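Okay, gripper comparison thread. A vendor wants us to swap controllers and grippers based on simulator scores, and I spent two weeks checking whether the scores mean anything to people who have to buy hardware. Long one, mute me if you need to.

1/ The contenders. Berkeck two-finger parallel gripper, Hornov three-finger adaptive. Same arm model under both. Two controllers: the stock one that ships with the arm, and Prustine, which costs extra and has a very nice brochure.

2/ The claim in the brochure is that Prustine with the Hornov "handles the home." All of it, apparently. Kitchens, dining rooms, small objects, big objects. No failure rate printed anywhere. I asked for one and got a second brochure.

3/ So we ran it ourselves. 1,000 simulated pick attempts per pairing, same object list, same start poses, same random seeds. Obsa Hailu set up the runs and I tried to poke holes in them. He is more patient than I am.

4/ Most of the attempts happen in one of the dining room layouts. It's a decent test if you care about awkward shapes close together on a table, and about how far the base has to drive before the arm can do anything useful.

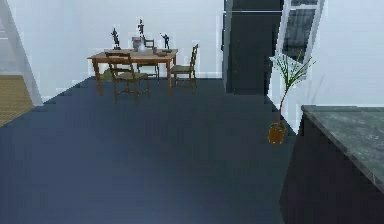
Dining room layout from the simulator. Three figurines, a white vase and a little pink-and-white container on the table, and a lot of dark floor between here and there.

5/ The figurines are what I care about. Raised limbs, arms stuck out to the side, very little flat surface for a parallel jaw. If three fingers are worth the money, they should earn it on those.

6/ Totals over the full object list. Stock controller with the Berkeck: 572 successes. Prustine with the Hornov: 165 more than that. A big gap, and I was ready to eat my words.

7/ Then I read the success check. An object counted as picked if it left the table surface and stayed up for half a second. Held by one arm at a silly angle? Success. Wedged between a finger and the palm? Also success. Try that with somebody's real vase.

8/ Ga-eun Ji rewrote the check so the object has to be lifted, carried to the counter and set down standing. We haven't rerun everything yet. On the small batch we have done, the three-finger lead shrinks a lot, and most of what it loses is figurines falling over at the set-down.

9/ I'm not posting a number for the small batch. It's a small batch. I'd yell at anyone else who did it.

10/ Other thing that bugs me: contact. Friction in the sim is one value per object. The vase has a narrow neck and a round body, and the simulated fingers hold both equally well. I have dropped enough round things with real grippers to doubt that.

11/ Cameras, because people will ask. We compared a wrist camera alone against wrist plus a fixed one. The second camera helped when one item stood behind another. It did nothing for the set-downs. Also, our simulated cameras have no noise and perfect calibration, so take even that with a pinch of salt.

12/ In fairness to Prustine, its base motion is better. The stock controller stops, thinks, turns, thinks again. Prustine plans the drive and the reach together and you can see it in the logs. If your problem is getting across a room without clipping a chair, I'd look at it.

13/ In fairness to the Berkeck, it has fewer moving parts, and when it fails it fails in ways I can predict. The Hornov had 11 runs where the fingers closed in an order I still can't explain. The vendor says firmware. The vendor says firmware a lot.

14/ Someone from Ha replied to my last thread to say their gripper beats both. Great, send the raw logs and the success check. If I only get the chart, I'm not reading it.

15/ Where I am today: I would not buy either setup on simulator scores alone. I'd want the same objects on a real table, a set-down test, and someone with no stake in the result running it. We have the bench booked in November, assuming the arm gets here.

16/ Before anyone asks, yes, I think simulation is useful. It caught two bugs in our reach planner that would have cost us a wrist joint. My complaint is with turning "left the table for half a second" into a sales pitch.

17/ The new success check goes up with the full rerun. If you've got a nastier one, reply with it and Obsa will add it to the queue.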